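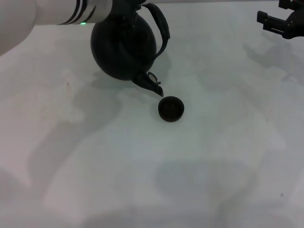 Why does a small teapot drip when you pour slowly? At low flow the tea clings to the underside of the spout and runs back down the body before it can break away.

3.2 Pouring posture and the small cup

We kept to one kind of setting, a round black pot with a short tapered spout and a low black cup, on a white table. Black on white is practical - stray drops show up on the table, less so on the pot, and we wiped both between pours anyway. Figure 3 has the tilt, spout end close to the rim, on the handle side of nothing in particular. Pot and cup both dark, so fill level is hard to judge by eye. Weighed instead.

Total of 363 pours, logged by Rekha Pai over March. Water first, then black tea from Trorovano, brewed the same way each time. Fill was 50 ml. Spout height above the rim was set at either 2 cm or 6 cm, nothing in between (we ran out of time for a middle height). A drip was scored when any liquid reached the outside of the cup or the table. Splash inside the cup not scored.

The low height gave fewer splashes outside the cup, as expected. It did not help with running back along the spout. That depended on how fast the pot was tipped up at the end - a quick lift cut the stream cleanly, a slow one left a bead hanging wich then travelled down toward the body. Same pattern for water and tea. Lid was left on throughout.

Two things we can't settle from this set. First, the finish. A dull surface may hold the film longer than a glazed one, Woo reports somthing like this for milk jugs but the lips there are wider. Second, wall height of the cup. Low straight walls leave little margin near the top and we never filled past the 50 ml mark, so the numbers in the table say nothing about a full cup.

Figure 3. Teapot tilted over the small cup, spout end just above the rim.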